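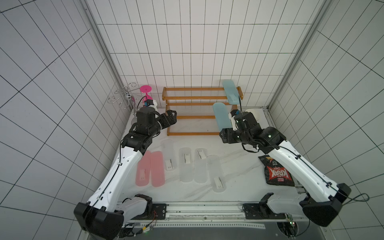

4. Setting up the room panels in the Foulkes Library extension

Read all of section 4 before you unlock anything. The supplier's quick card says the panels set themselves up in one visit. We have yet to see it.

4.1 Before you start

1. Get the floor plan from the Olivbridge folder. Use the as-built set, dated 9 October 2019. The tender set still shows the old stair and has the study rooms numbered backward.
2. Check that the ceiling grid above the door is closed. If it is open, stop and call Murray Bright.
3. Switch off the lighting circuit for that room only.

Note: The label on the distribution board may not match the room. Test at the fitting.

4.2 Mounting the panel

1. Hold the back plate against the wall box and level it. The bubble built into the plate is not much use, so bring your own level.
2. Fix the two top screws, then the bottom ones.
3. Clip on the panel and restore power.
4. Wait 300 seconds. The screen will claim to be ready well before that.

Caution: Do not fix plates to the glazed partitions on the Gesden side. The adhesive kit is sold as permanent. Two panels have already come down.

4.3 Pairing with the booking system

1. Enter the room number from the as-built plan.
2. Enter the site code, 579.
3. Press Pair. If the panel shows error 514, press it again. The supplier calls this error rare.
4. Book the room from a phone and see whether the panel changes color. A green tick on the setup page proves very little.

Note: "Occupancy learning" is switched on by default and is said to save energy. Youssra Zaki ran it through July and found no difference on the meter. Leave it off unless she asks for it.

Send the signed sheet for each room to Branwen Lloyd.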